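4. Line up the gloves (do this every session)

12 shares · 3 comments

1. Strap a controller to the back of each hand, then clear the table.
2. Bring your fingertips together over the tabletop and hold still. I count to 30 – slow is fine!

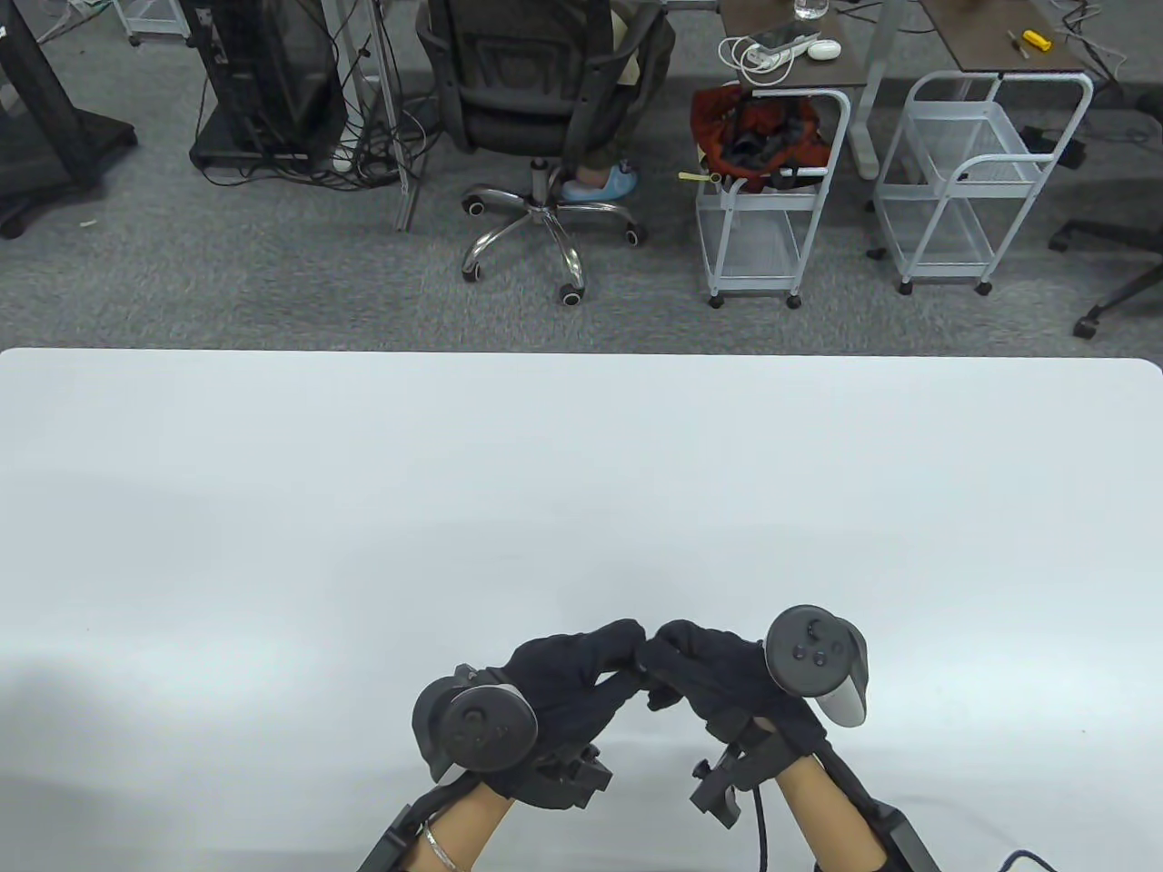 Razia Bangash wrote back that her wrist readings drifted after 22 takes, and she'd like us to redo the pose every 20 minutes.

3. Start recording in Drosa.

Caution: don't tug the cables. Drift spoiled two of my takes in September.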